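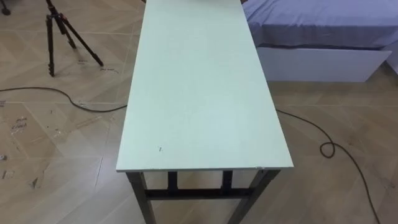
Se buscan hogares para probar Pindari, el kit que limpia mesas (y a ratos las limpia dos veces)

En Sarer vendemos un kit de automatización doméstica que se llama Pindari. Consta de un brazo, una base con mordaza, una bayeta y una aplicación que pide más permisos de los que nos gustaría reconocer. Pasa la bayeta por superficies planas, recoge objetos pequeños y los deja donde se le indique, o bastante cerca. En nuestro taller lo hace de maravilla. El problema es que en nuestro taller no vive nadie.

Por eso abrimos plaza para 20 hogares que quieran convivir con el kit durante 9 semanas, a partir de marzo, y contarnos qué tal.

Qué pedimos

Una mesa de tablero liso, estable, con los bordes a la vista. Da igual si tiene algún desconchón: Pindari no juzga. Las de cristal quedan fuera de esta ronda – el sensor las considera una cuestión de fe.

Un enchufe cercano y sitio para pasar los cables sin que crucen el camino al baño. Lo decimos por experiencia.

No hace falta un salón. Dormitorios, cocinas y pasillos anchos nos valen, y los pisos pequeños tienen preferencia.

Mayoría de edad, conexión a internet y paciencia para rellenar un cuestionario semanal. Saber de robótica no suma puntos; en la ronda anterior, los ingenieros fueron los que menos leyeron el manual.

Gatos: admitidos, con formulario aparte.

Qué harás

Montar el kit con las instrucciones impresas y apuntar en qué paso las maldices. Usarlo al menos 20 minutos al día. Comparar la mordaza de serie con la Koller, que cuesta más y aprieta mejor, aunque preferimos que lo digas tú. Avisarnos cuando algo falle, a ser posible antes de desmontarlo.

Qué ofrecemos

El kit en préstamo, recogida y entrega a nuestro cargo, y un descuento para quien decida quedárselo. Entre quienes completen el periodo sortearemos un vale de 1000 euros. También hay teléfono de asistencia, atendido por personas hasta las seis de la tarde.

Las grabaciones del brazo se usan para ajustar el producto y puedes pedir que las borremos. Si prefieres no enseñar tu casa, esta convocatoria te va a resultar incómoda.

Cómo apuntarse

Rellena el formulario de la web de Sarer con las medidas de tu mesa y una foto de ella tal como está. El taller Lendham, que revisa las solicitudes, responderá a todas antes de que acabe febrero, incluidas las que digan que no.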